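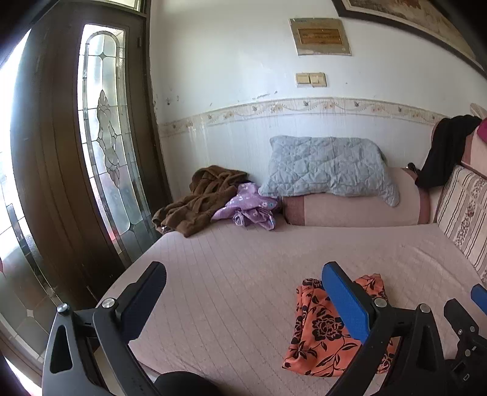 Second gripper set, buy now or wait?

meloto_k
May 2025
We fold and sort clothes with one hand-held gripper. I have 2,000 for the rest of the year. Grirum asks 600 for a second set, pads included. Is it wise?

tresora77
I would wait. Pads wear out first, and a spare pair is 40. Buy pads, keep the money.

nina_b
I don't agree. When our only set broke in February we lost more than 600 in work days. Pads don't help you if a jaw cracks.

tresora77
Then buy one spare jaw also. Still cheaper than a full set.

meloto_k
Grirum does not sell jaws alone, I asked them. Shipping is 50 in both cases.

nina_b
So take the set, and ask if they can put extra pads in the same box.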